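Journal > Table Studies > Issue 20 > Section 3

3. Bare tables and slow eating

Our most cheering result came from the Noltemthorpe canteens. We logged 1545 lunches, and on the days when the cloths were left off, people stayed longer and talked more! Brown tops did best of all, well ahead of white ones, and we were delighted to see Iwasaki's old hunch about warm colours hold up so well.
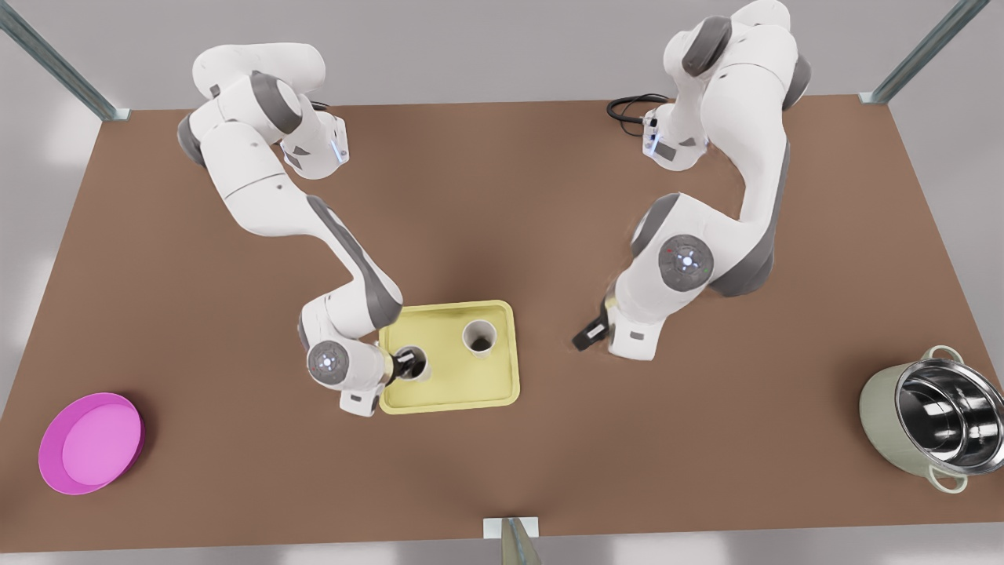

Figure 3. A plain tabletop in reddish-brown, rendered.

Colour can't be the whole story, of course. At the Etura site almost 446 diners filled in our card, and many wrote about sound (cutlery on a bare top is loud) or about how far off their neighbour seemed.

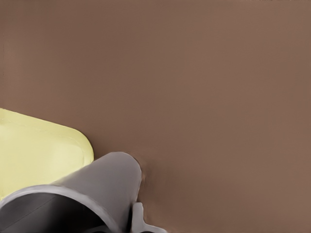
Gralla's scale of "table ease" helped us here, as it scores noise and reach apart. Reach mattered more than we had guessed, above all for older diners, and we would love to see it tried again in October, when the canteens are full.

Comments

Godfrey Mutiso: Lovely work. Did you try round tables?

tessel20: Our canteen took its cloths off last year and I still miss them.

We use cookies to remember your settings. Accept | Manage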